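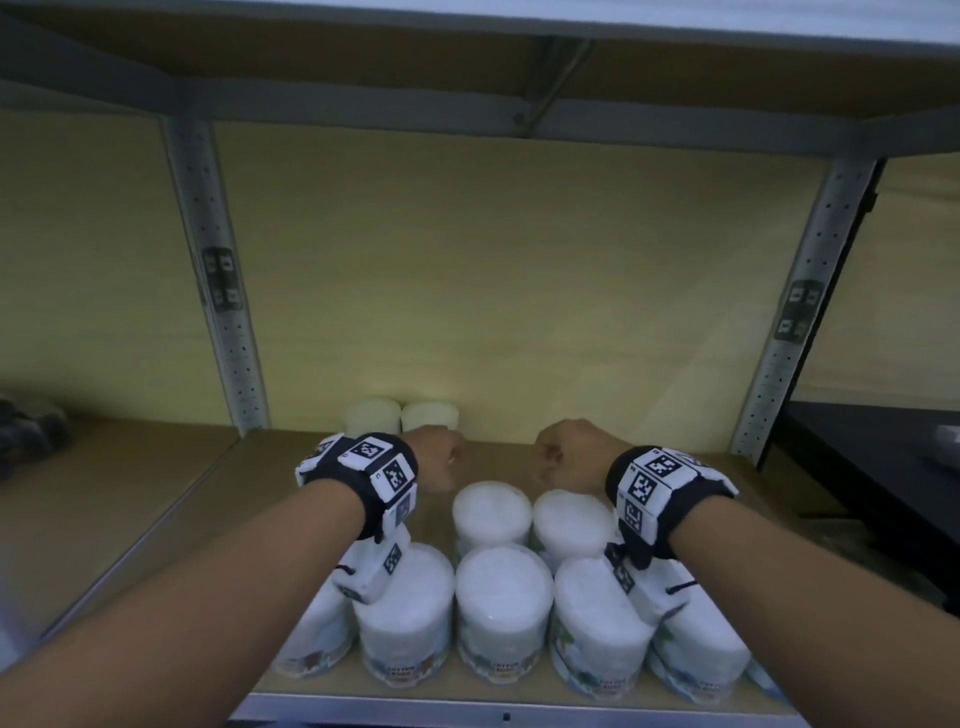 L'étagère du fond
Pourquoi gardons-nous tout ce qui a un couvercle ?

Il y a chez Trinidad Barredo une boîte étiquetée « ficelles trop courtes ». Elle la montre volontiers, avec la fierté un peu raide des gens qui savent ce que vous pensez. À l'intérieur, des ficelles, trop courtes. La plus longue ne ferait pas le tour d'un rôti. « On ne sait jamais », dit-elle, et cette phrase, à elle seule, explique la moitié du mobilier français.

J'étais venu lui parler de rangement. Elle en fait profession depuis cinq ans, sous l'enseigne Clastska, qui intervient chez les particuliers débordés moyennant 200 euros la demi-journée. Le client paie pour qu'une inconnue ouvre ses placards et se taise. Le silence, paraît-il, est compris dans le tarif. Le sien propre, de placard, n'entre pas dans la prestation.

Le rangement est devenu un genre littéraire, avec ses prophètes, ses schismes et ses rayons entiers en librairie. Il y a l'école du vide, qui vous somme de jeter. Il y a l'école du bac, qui vous somme d'acheter des bacs. La seconde a nettement plus d'avenir commercial. Le catalogue de la maison Birnis propose cette année 2 592 références de contenants, dont une destinée à ranger les couvercles des autres. J'ai hésité longtemps devant la photo avant de la commander.

Gil-soo Noh, sociologue du quotidien, a passé un hiver à étudier les caves d'un immeuble de banlieue. Il en a tiré un livre épais, que son éditeur a jugé bon de lancer un 19 décembre, entre les huîtres et les guirlandes. On en a peu parlé. Il y soutient que l'objet remisé change de nature en descendant l'escalier. Au salon, l'appareil à raclette était encombrant. À la cave, il devient un patrimoine. Personne ne l'a allumé depuis le dernier déménagement, mais essayez donc de le donner à votre beau-frère.

Un chapitre entier porte sur l'étiquette. Noh distingue l'étiquette sincère (« draps »), l'étiquette d'espoir (« à trier ») et l'étiquette de renoncement (« divers »). Cette dernière prolifère vers la quarantaine. Ningsih Teoh, qui tient une quincaillerie et vend donc les étiquettes, m'en signale une quatrième : celle du contenu précédent. Chez elle, les vis de huit se trouvent dans « biscuits ». Ses clients fidèles le savent et demandent des biscuits.

Reste la question du couple, que les manuels traitent avec une discrétion de notaire. Na-rae Song et son mari pratiquent deux systèmes incompatibles : elle range par usage, lui par taille. Le tire-bouchon a ainsi vécu trois ans auprès du thermomètre. Ils ont consulté, d'abord un conseiller conjugal, puis Clastska. La seconde séance a coûté moins cher. On leur a attribué une étagère chacun et une troisième, dite neutre, où s'entasse désormais tout ce qu'ils possèdent.

Je suis rentré décidé à vider mon propre débarras. En février, saison morte, rien ne s'y opposait. J'ai sorti un carton, puis un autre, et je suis tombé sur une pile de vieux magazines consacrés au rangement. L'après-midi y est passé. Ils sont excellents, un peu datés sur la question des cintres.

Trinidad, à qui j'ai raconté l'affaire au téléphone, n'a fait aucun commentaire. Puis elle m'a demandé si le carton était solide et si j'en avais encore l'usage.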